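How a Robot Kit Learns to Hang Up a Hat

Reading time: 2 minutes

A robot arm doesn't know what a hat is. It doesn't know that a brim bends, or that a hat stand can tip over. Someone has to show it.

The Brannigan kit is made for that job. Schools and clubs can borrow one from Ulillow, a small company in Prelville. In the box are two grippers that you hold in your hands, one for the left and one for the right. A gripper is a tool with jaws that open and close, a bit like kitchen tongs.

You put some things on a table and do a job with the grippers. It might be setting a stand upright or picking up a soft hat. While you work, the kit keeps track of where each gripper goes and when its jaws close. 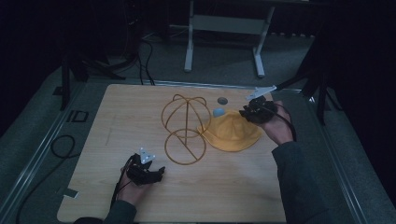

Soft things are harder than hard things. A ball keeps its shape when you squeeze it, but a hat folds in a new way each time. That is why one try is not enough. Sunita Ruiz-Ortega, who helped design the kit, recorded 894 tries for her first hat lesson. Some were slow and some went wrong – she kept those too.

Next, a computer studies all the tries and looks for what the good ones have in common. Then a real robot arm gets a turn. It often misses at first, so people go back and record more.

Would you like to have a go? The kit is for ages six and up, with a grown-up nearby. Each loan lasts two weeks. Ask your teacher to write to Rochelle Grimshaw at Ulillow. The next free kits are in August.

© Ulillow, Prelville | Contact us | Back to top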